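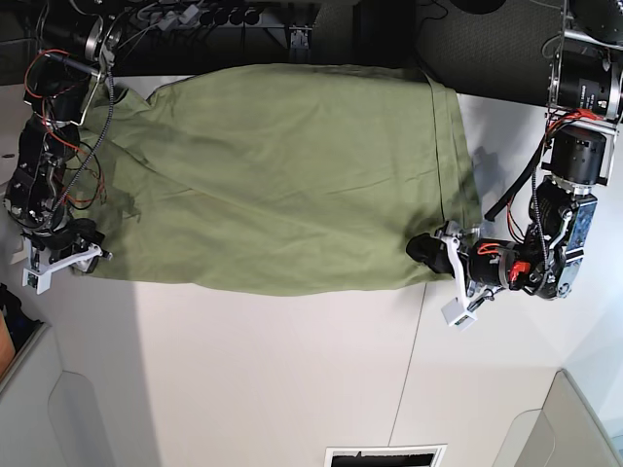 Isau is the bimanual control and planning software maintained by the Elta group for the two-armed stations at the Romongate laboratory. It covers everything between the cameras and the motor drivers: perception, grasp selection, trajectory planning, arm coordination and logging. Cloth handling is the task for which most users first request access, and the questions below reflect that. A typical Isau hold has each gripper pinning one end of the fabric to the tabletop, with the creases in the middle left for the planner to deal with at the next step. Questions about booking stations, building access or purchasing should be sent to the laboratory office.

## General

### Who may use Isau?

Any member of the Elta group and any visiting researcher with a signed station agreement. Students may use the simulator without an agreement but must complete the station induction before running code on hardware. Inductions are held on Tuesday.

### What is the difference between Isau and Dauda?

Isau runs the arms. Dauda is the annotation and replay tool that reads Isau logs. The two are released separately, and a Dauda release will open logs from the current Isau version and the version before it. Older logs must first be converted with `isau-log upgrade`.

### Can Isau be used with a single arm?

Yes. Set `arms: left` or `arms: right` in the station file. The coordination module is then not loaded, and any skill that requires both arms will refuse to start with error 684. This error is often reported as a fault. In nearly all cases the station file still carries a single-arm setting from an earlier user.

### Which arm is "left"?

Left and right are always named from the point of view of the robot. An operator facing the station, or anyone viewing the overhead camera feed with the robot base at the top, will see the robot's right arm on the left side of the picture and its left arm on the right. All log fields, configuration keys and error messages follow the robot's convention. Please use it in bug reports as well.

## Perception

### How does Isau find the edge of a cloth?

The perception module separates cloth from table by color and depth, then fits an outline to the result. The outline is passed to the planner as a closed curve of points, each with a confidence value. Points that lie beneath a gripper are marked as hidden and are carried forward from the last frame in which they were visible.

### Why is the outline wrong along a folded end?

Where fabric is bunched or doubled over, the visible boundary is not the true edge of the cloth. Isau marks such sections as `fold` when the depth step is large enough to measure. Thin fabrics often fall below that limit. Users who need the true edge should run the `spread` skill before asking for an outline, or mark the section by hand in Dauda.

### Shadows from the arms are being labeled as cloth. What should be done?

Run `isau-calib light` with both arms in the working position. Running it with the arms parked is the most common cause of this problem, as the routine then never sees the shadows it is meant to learn. If false labels remain after calibration, raise `shadow_margin` by one step at a time. High values will begin to remove dark fabrics from the mask altogether.

### Does a seam in the tabletop affect detection?

It can. A straight seam close to the lower edge of the fabric is sometimes taken as part of the outline. Each station file has a `static_lines` entry in which permanent table features may be listed. Lines listed there are ignored unless cloth is detected on both sides of them. The entry must be redone whenever the table or the camera is moved.

### Which fabrics are supported?

Plain woven cottons and light canvas in solid colors give the best results. White fabric on the white tables is not supported by the color stage and should be run with `mask: depth_only`. Mesh, fleece with deep pile and any transparent material are outside the tested range. Reports from users who have tried them are welcome.

## Planning and control

### How are the two arms kept in step?

Both arms follow a shared clock held by the coordination module. The planner produces one path for the pair, and each arm receives its half with matching time stamps. If either arm falls behind by more than the permitted lag, both are slowed together. If the lag does not recover within 2 seconds, the motion is stopped and both grippers remain closed.

### Why do the grippers stay closed after a stop?

Releasing one end of a stretched cloth while the other is held can pull fabric into the wrist or the cables. The default is therefore to hold. Operators may release manually with `isau release --arm left` or `--arm right`. The command `isau release --all` opens both grippers at the same moment and should be preferred when the cloth is under tension.

### How is cloth tension controlled?

Isau does not measure tension directly. It estimates the value from the current drawn by the wrist and elbow motors, together with the distance between the grippers and the known size of the cloth. The estimate is good enough to tell slack fabric from taut fabric. It should not be quoted as a force measurement in published work.

### What is the difference between `pinch` and `press`?

`pinch` closes the fingers on the fabric. `press` lowers the closed fingers onto the fabric and holds it against the table without gripping it. The skill `pin_ends` chooses between them for each arm separately, depending on whether it expects a free edge or a fold at that end. A user who wants the same behavior on both sides must set `pin_mode` explicitly.

### The planner rejects paths that look reachable. Why?

The most frequent reason is the cable model. Isau treats the external cables on each arm as a flexible volume, and any path that would bring that volume into contact with the opposite arm is rejected. The volume is deliberately generous. After a cable has been rerouted or replaced, the model must be updated with `isau-calib cables`; until that is done the planner will continue to reason about cables that are no longer where it believes them to be.

Other reasons, in the order in which they should be checked:

1. The table height in the station file is out of date.
2. The wrist is near its rotation limit at the start pose.
3. The workspace boundary was narrowed by a previous user and not restored.

### May the speed limits be changed?

The limits in `user.yaml` may be lowered freely. The limits in `station.yaml` are locked and may be changed only by the station lead, following a written request. Requests should state the skill, the fabric and the speed required – a general request for "faster motion" will be returned.

## Logging and replay

### What is recorded during a run?

Joint positions, motor currents, gripper states, camera frames, the planner's chosen path and every rejected path. Rejected paths take up more space than users expect. They may be turned off with `log_rejected: false`, although the support desk will ask for them if a planning problem is reported.

### How long are logs kept?

Logs remain on the station disk for 18 days and are then deleted automatically. Users are responsible for copying anything they wish to keep. Deleted logs cannot be recovered, and the support desk is not able to extend the period for individual users.

### Why does a replay in simulation differ from the recorded run?

Arm motion is replayed exactly. Cloth motion is computed again from the starting outline and will drift from the recording, particularly once folds form. To view the recorded cloth in place of the computed one, open the log in Dauda and select *Overlay recorded mask*.

### Can a run be labeled while it is still in progress?

Yes, from Dauda 2 onward. Labels added during a live run are stored with a provisional flag and must be confirmed after the run has closed. Unconfirmed labels are left out of exports.

## Common messages

| Message | Meaning | Action |
|---|---|---|
| `684 arm set incomplete` | A two-arm skill was called on a station set for one arm | Correct `arms` in the station file and restart |
| `outline stale` | No fresh cloth outline has reached the planner | Check the camera feed, then restart perception |
| `lag hold` | One arm fell behind and both were stopped | Release by hand, inspect, resume |
| `cable model expired` | The cable calibration is older than the last recorded service | Run `isau-calib cables` |
| `grip uncertain` | Finger position does not match the expected fabric thickness | Repeat the grasp or confirm by eye |

## Support

### How should a fault be reported?

Use the *Report* command in Dauda, which attaches the log and the station file automatically. Please state what the arms were asked to do and what they did, in that order. Reports sent by e-mail without a log will be answered, but they are placed behind those submitted through Dauda.

### Are changes to the code accepted from outside the group?

Changes to skills and perception filters are accepted and reviewed. Changes to the coordination module are accepted only after discussion with the maintainers, and must pass the full set of simulator tests before a hardware trial is arranged at Romongate. The next feature freeze is in January. Work submitted after the freeze is held for the following release.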